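Grurkwood (video game)

Grurkwood is a side-scrolling puzzle game for Android phones and tablets, developed by the two-person studio Bekurton and designed by Obadia Ogola. The player guides a small woodcutter through a forest that rearranges itself each time a tree is felled.

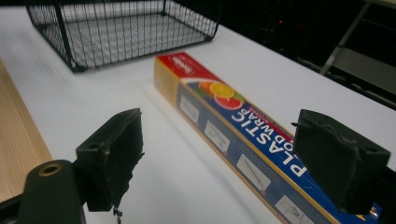 The game was released as a free download with optional purchases. A paid edition without advertising followed in December of the same year. Both editions share the same levels and the same save format, and progress can be moved between them with an export code.

Gameplay

The main mode has 36 levels grouped into chapters. Each level fills a single screen and ends when the woodcutter reaches the cabin door. Movement is controlled by dragging a thumb along the lower part of the display; a tap swings the axe. There is no jump button. Height is gained by climbing stumps, logs and stacked crates.

Felling a tree shifts every other tree in the same row one space toward the gap. A felled trunk stays where it lands and can serve as a bridge, a ramp or a wall. Trunks float on water but sink after they have been crossed twice. In later chapters some trees are marked with a painted ring and cannot be cut, although they still shift with their row.

The player has 7 axe swings per level. Unused swings are converted to acorns, the in-game currency, at the end of the level. Acorns can be spent on hints, on alternate outfits, or on a single-step undo. The undo restores the position of the trees but does not return the acorns spent on it.

A second mode, Night Shift, becomes available once the third chapter is finished. It uses the same maps with a limited field of view and a timer of 45 seconds. Hints are disabled in this mode, and results are kept in a separate table on the device.

Development

Ogola wrote the first version as a browser game with square tiles and no sound. Joaquín Sosa joined to rewrite the movement code for touch screens and later composed the music. The row-shifting rule came from a fault in the browser version, in which a removed tile pulled its neighbors across instead of leaving an empty space. Ogola kept the behavior and rebuilt the existing levels to suit it.

Early test builds used on-screen arrow buttons. These were dropped when testers on small phones kept striking the axe button by mistake. The drag control that replaced them was adjusted several times, and a sensitivity slider was added to the settings menu shortly before release.

Versions

Version 1.1 corrected a fault that let the woodcutter pass through a trunk lying on a slope. Version 1.2 added left-handed controls and a color setting for players who have trouble telling the ringed trees from the plain ones. Version 1.3, dated March 29, 2022, added cloud saves and removed support for Android releases older than Android 8. Save files made before version 1.2 must be opened once in that version before they can be read by later ones.

The installed size varies with screen resolution, as high-resolution artwork is downloaded on first launch. After that download the game can be played without a network connection. Advertising in the free edition appears only between levels — never during play — and is not shown when the device is offline.

Related games

Bekurton reused the engine for Amham, a shorter game in which the trees are replaced by market stalls. Amham has no axe. Stalls are pushed by hand and return to their places after eight moves. The woodcutter from Grurkwood appears in its final level as a customer.

See also

Tile-based video game
Puzzle-platform game
List of Android games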